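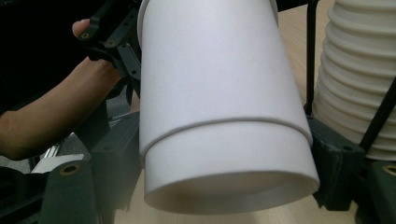

**Can cups that came apart badly go back in the stack?**
Put them aside for the end-of-shift check. Only cups with a round rim and a clean wall go back.

## Cup station check – Canpolat break room, second floor

Month: November
Checked by: Chiamaka Abubakar
Reviewed by: Reto Aebischer
Cups in use: plain white paper, hot and cold

### 1. Storage

- [x] Unopened sleeves off the floor, on the second shelf
- [x] Outer carton closed when not in use
- [ ] Nothing stored on top of the carton

Comment: A box of Gramar filter papers was sitting on the carton. The top sleeve had a dent down one side and 8 cups from it had oval mouths. Discarded. Filters moved to the drawer under the sink.

- [x] Stock count done

Comment: 1,030 cups on hand, counting the opened sleeve. Reorder point is 275, so no order this month. The Avska delivery note is in the folder.

### 2. Holder and counter

- [x] Holder stands level and doesn't rock
- [x] No bare or rusted spots on the wire
- [x] Counter wiped under the base
- [ ] Holder at least a forearm's length from the kettle

Comment: It had crept toward the kettle again. Steam softens the rims and then they grip each other. I moved it back and put tape on the counter to show where it goes. Reto, please leave the tape until the next check, even if it looks untidy.

### 3. Stacking

- [x] All cups in a stack face the same way
- [x] Stack not higher than the holder supports
- [x] Cups slide apart without twisting
- [ ] No doubles handed out

Comment: Still getting doubles. Two cups come away together and people don't notice until they've poured. Loosening the stack before it goes in the holder helps. Hold it near the middle and roll it lightly between your palms. Don't knock it on the counter, which pushes the cups tighter.

Reviewer comment (R.A.): Agree on the knocking. I found 2 cups with flattened rims from that. I'd also fill the holder a bit less in the morning and top it up at 2 in the afternoon.

### 4. Single cup check

Take one cup from the top, one from the middle and one from the bottom of each stack. Look at the outside first, then inside under the counter light.

- [x] Rim rolled all the way around, no flat places
- [x] Side seam closed along its full length
- [x] Base seated evenly, no gap where it meets the wall
- [x] No dust, hair or loose fiber inside

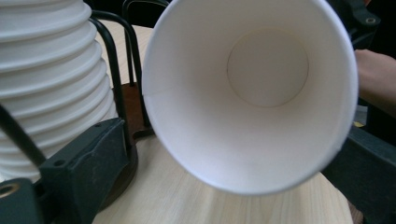 *Item 4: cup interior with side seam and base, nested stack alongside.*

Comment: If a mark inside a cup wipes off with a dry finger, treat it as dust and check the next five in that stack. If it doesn't wipe off, throw that cup out and write down the sleeve number. The old Asesia cups had a seam that lifted at the rim – anyone who finds one of those at the back of the shelf should bin it.

### 5. Follow-up

| Item | Who | Status |
|---|---|---|
| Keep filters off the cup carton | Chiamaka | Done |
| Tape mark for holder | Chiamaka | Done |
| Afternoon top-up | Reto | Starting this month |
| Clear out old Asesia sleeve | Reto | Open |

Reviewer comment (R.A.): The old sleeve is on the top shelf behind the napkins. I need the step stool from downstairs to get at it.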